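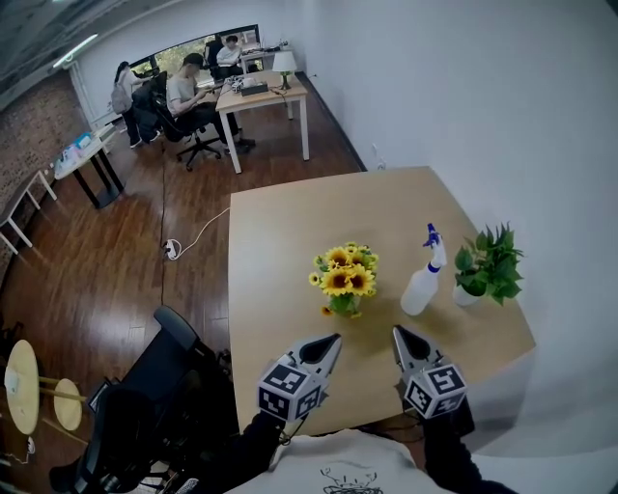

## Ticket 2234: Plant shop site sends every reminder email twice

**Opened:** 18 Apr 2021
**Product:** Pollell Reminders, running on the Drorna host
**Priority:** Low (raised to High by the customer, lowered by us, raised again)

**Reported problem**

Customer runs a houseplant shop in Eltville and uses Pollell to email buyers when it's time to water. Each buyer gets the email, then gets it again 40 minutes later. Several have obeyed both. The shop has started receiving pictures of drowned ferns.

**Log**

1. Asked customer to check for duplicate entries in the mailing list. Customer replied that the list is "very clean." Exported it. It is very clean. Apologized.

2. Checked the schedule. One job, one time, one template. Sent a test to our own inbox and got one email. Closed the ticket as "cannot reproduce." Second email arrived. Reopened the ticket.

3. Compared headers. First message leaves from the main mail server. Second leaves from a machine called Bárány, which is not in the inventory, the network map or the wiki. Asked in the team channel what Bárány was. Got one thumbs-up.

4. Searched old change requests. Bárány was set up as a temporary backup sender during the last migration. It picks up any message that hasn't been marked as delivered and sends it again. The removal task was assigned to a shared mailbox that was deleted in the same migration.

5. Looked into why messages weren't being marked as delivered. The status update fails if the subject line is longer than 80 characters. The shop's subject line is "A gentle reminder from all your leafy friends that today might be a lovely day for a little drink of water." Suggested "Water your plants." Customer found this cold.

6. Raised the limit to 200 characters and ran the job again. One email. Waited an hour this time before saying so.

7. Turned off the resend service on Bárány. Left the machine itself up, as something in billing appears to be logging in to it every night. Separate ticket opened.

**Status:** Fixed, pending customer confirmation.

**Customer reply:** Confirmed, only one email now. Would like to know if we can add a second reminder for people who miss the first.

Moved to feature requests.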